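Das Du, das mir niemand angeboten hat

Von Homa Vahidi
21. Juli 2018

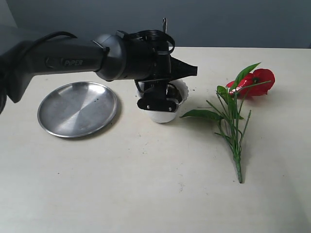 Ein Brief von der Sparkasse

Letzten Monat habe ich einen Brief bekommen, in dem stand: «Hallo Homa, schön, dass du bei uns bist.» Der Brief kam von einer Firma, bei der ich seit fünf Jahren meinen Strom kaufe. Ich habe ihn zweimal gelesen. Im ersten Moment glaubte ich, eine Bekannte schreibt mir. Dann kam die Rechnung auf der zweiten Seite, und die Bekannte wollte 697 Franken.

Der Zwischentitel oben spricht von der Sparkasse, und dort hat die Sache für mich eigentlich angefangen. Im Oktober hat auch sie das Du eingeführt, zuerst auf den Plakaten, dann am Telefon. Der Strom kam danach.

Ich muss erklären, warum mich das beschäftigt. Als ich nach Flumach kam, habe ich Deutsch in einem Abendkurs gelernt. Unsere Lehrerin hat auf das Sie sehr viel Zeit verwendet. Wir mussten Gespräche spielen, beim Arzt, auf der Gemeinde, im Laden, und wer «du» sagte, musste noch einmal zur Tür hinein. Rostam Ahmadpour, der neben mir sass, ist an einem Abend viermal zur Tür hineingekommen. Wir haben gelacht, aber wir haben es gelernt. Ich war stolz auf mein Sie. Es war das erste Stück dieser Sprache, das mir ganz gehörte.

Was das Sie kann

In meiner Muttersprache, dem Persischen, gibt es auch zwei Formen, und dazu noch viele Arten von Höflichkeit, die man auf Deutsch kaum übersetzen kann. Ich bin also an Abstand gewöhnt. Viele Leute hier denken, Abstand sei kalt. Ich empfinde das anders. Wenn der Beamte mich siezt, muss er mich nicht mögen, und ich muss ihm nicht gefallen. Wir können uns streiten, und am Ende sagen wir beide «auf Wiedersehen, Frau Vahidi», «auf Wiedersehen, Herr Fankhauser».

Mit Gebhard Fankhauser habe ich übrigens wirklich gestritten, wegen einer Bestätigung, die ich dreimal bringen musste. Zwei Jahre später waren wir im gleichen Chor in Dalden. Nach der Probe hat er sein Glas gehoben und gesagt: «Ich bin der Gebhard.» Ich weiss noch, welche Jacke ich an diesem Abend trug. So ein Moment geht verloren, wenn alle schon von Anfang an per Du sind.

Einwände

Meine Tochter Simin findet mich altmodisch. In ihrer Firma duzen sich alle, auch die Direktorin, und sie sagt, man traue sich dort eher, einen Fehler zuzugeben. Das glaube ich ihr. Unter Kollegen, die sich jeden Tag sehen, kann das Du eine gute Sache sein, und ich würde dort auch mitmachen. Sie sagt ausserdem, auf Englisch gebe es nur «you» und die Welt sei davon nicht untergegangen. Das stimmt ebenfalls. Aber das Englische hat andere Mittel, und wir haben dieses.

Mich stört das Du von jemandem, der mich nicht kennt und der etwas von mir will. Die Stromfirma duzt mich, doch wenn ich anrufe, warte ich in der gleichen Schlange wie früher. Und wenn ich nicht zahle, kommt die Mahnung. Ich habe nachgefragt: Sie beginnt mit «Sehr geehrte Frau Vahidi».

Ich habe der Firma zurückgeschrieben und sie gebeten, bei mir eine Ausnahme zu machen. Die Antwort war freundlich. Sie fing an mit «Liebe Homa, danke für dein Feedback».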